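Week four of robotics club, and we have a teal bar

February 26, 2018

So I promised I'd write up how the simulator half of term was going, and then January vanished and I didn't. Sorry! It has been busy. We're up to nine regulars now and they have all got opinions.

Quick recap if you've missed the earlier posts. The club is entering the Bridow Cup in the simulated class, so the whole thing is done on laptops and we don't have to fight over hardware. You get a virtual arm, a virtual room and a long L-shaped bar, and your program has to pick the bar up and fit it against a bracket at the other side of the room. It sounds like ten minutes' work. I told everyone it sounded like ten minutes' work, and Ekaette has been quoting it back at me ever since.

Liya and Cường took the gripping part, and they've been at it most evenings. Their first go closed the fingers on thin air, their second flung the bar somewhere we never found, and then there was a long quiet patch with a lot of crisps.

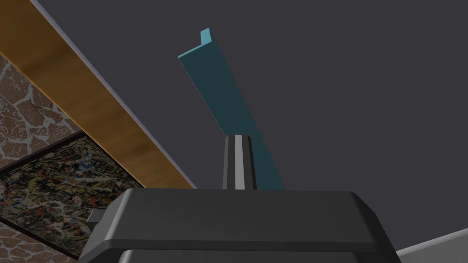

The trouble is the shape. If it were a plain square rod you could grab it any old how, but with an L there's a flat side and a lip, and the fingers are happy on one and not at all happy on the other. Cường's idea was to work out which way up the bar is before going anywhere near it, and he wrote a lovely little bit of code for that. Liya's idea was to go in from whichever side was closest and sort it out afterwards. I was sure Cường would be right. We ran both overnight, 500 tries each, and there was hardly anything in it (Liya was insufferable, and fair enough).

Olumide has been doing the rooms. The rules let you decorate your practice room as you please, and he's gone to town with stone patterns and wood and a big splattery painting in a frame. I did ask whether we might spend the time on something that scores points, but he says if the camera code can cope with his taste in walls it can cope with anything the judges throw at it. I think he may have a point there. The version we had working beautifully in a plain grey room went completely to pieces the first time he put a pattern in.
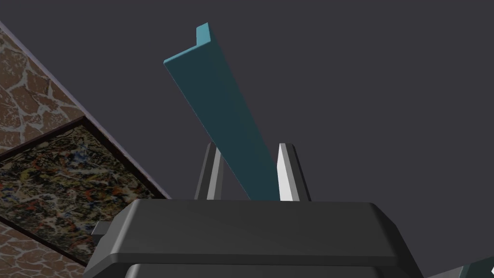
Anyway, the next job is the turning. Once you've got hold of the bar you have to swing it round so the end lines up, and because it's long, a tiny wobble down at the fingers is a great big wobble at the tip. Ekaette wants to slow the whole arm right down. That would be fine, except that you only get two minutes a run and we're using nearly all of it already. Teodoro reckons we can save a fair bit on the approach, where our arm does a sort of sightseeing tour before it commits to anything.

We've also had a bit of laptop grief. Mine now sounds like a hairdryer, and Liya's refuses to run the simulator unless it's plugged in – so if anyone local has an older desktop with a decent graphics card going spare, we would give it a very good home.

Entries close soon, so next session is forms first and coding second. Please bring the signed one, you know who you are!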